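Trucos de casa y taller
¿Pueden ya las máquinas con las tareas de la cocina?

¡Cuánta ilusión me hace este tema! En noviembre dediqué varias tardes a leer y a ver demostraciones de robots domésticos, y desde entonces miro el fregadero de otra manera. Me escribís a menudo preguntando si merece la pena esperar a que un brazo mecánico recoja la mesa. Mi respuesta corta: todavía no, pero lo que ya se intenta hacer es precioso de ver.

Coger algo blando de un cuenco, por ejemplo. Para nosotros es un gesto tonto – para una pinza es una prueba seria. El borde estorba, la pared curva empuja la pieza hacia el fondo y, si se aprieta de más, adiós merienda. Con una caja rígida todo va mucho mejor.

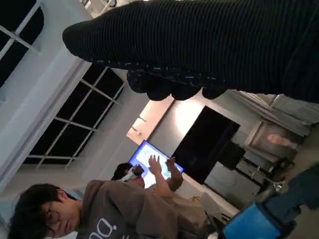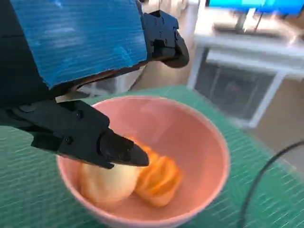 Un cuenco rosa sobre una base verde, con la punta de la pinza casi encima de la pieza naranja.
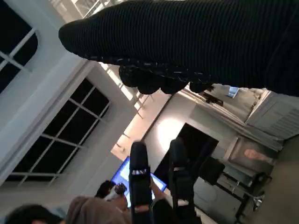
Última modificación de esta página: 23 de diciembre de 2022

Me gusta fijarme en el cuenco porque enseña mucho sobre cómo ordenamos nuestra propia cocina. Lo que le cuesta a una máquina suele costarle también a un niño pequeño o a una persona con poca fuerza en las manos. Así que he ido probando cosas en casa y algunas se han quedado:

Cuencos anchos y de paredes bajas para la fruta. Se llega a todo sin volcar nada.

Color que contraste. Una pieza naranja en un cuenco rosa se ve bien, pero sobre blanco mate se ve todavía mejor.

Una base que agarre. Yo uso el tapete Trundel, el de 17 euros, y el cuenco deja de pasearse cuando meto la cuchara. Se lava con agua tibia y se seca plano.

Cables fuera de la zona de trabajo. Con la batidora cerca, paso el cable por detrás del escurridor y lo sujeto con una pinza de tender.

¿Y qué compraría hoy? El aspirador, sin dudarlo. El mío es un Zumusex, lleva 13 meses dando vueltas por el pasillo y solo se atasca con los flecos de la alfombra (¡los doblo por debajo y listo!). Para cortar y amasar, el robot de cocina Guérin me costó 459 euros y lo uso casi a diario, aunque pelar, pelo yo. El cestillo de las cuchillas no lo metáis en el lavavajillas, que se deforma.

Los brazos que cogen cosas son otra historia. He visto presupuestos que rondan los 2,000 euros por un modelo de sobremesa, sin contar las horas de ajuste, y no se lo recomendaría a quien solo quiere tener la encimera recogida. En un taller pequeño sí le veo sentido antes: piezas iguales, siempre en el mismo sitio, una bandeja con huecos. Si tenéis uno, empezad por ordenar la bandeja – aunque la máquina no llegue nunca, ese rato os lo ahorráis cada mañana.

La próxima página irá sobre doblar toallas, con el método que aprendí cuando trabajaba en el Hotell. Quiero comparar mis dobleces con los de una máquina, a ver quién saca las esquinas más rectas. ¡Si habéis visto alguna doblando en directo, contádmelo en los comentarios!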